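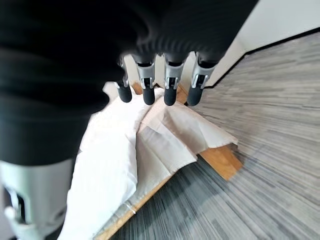

1/ Cloth task, Histcombe robotics club. Four fingertips level over the top folds, wrist camera view. White cloth on the board, board on the carpet.

2/ Dataset is at 357 demos. Target for August is 2,272, so the evening slots stay open.

3/ Baseline policy trained on the first 70. It closes early on flat layers – depth error, we think. Ridges are fine.

4/ Next run: 30 trials per start pose, same cloth, same grip force limit. Logs go in the Skunik folder.

5/ Uniyal branch is frozen until then. Please don't push to it.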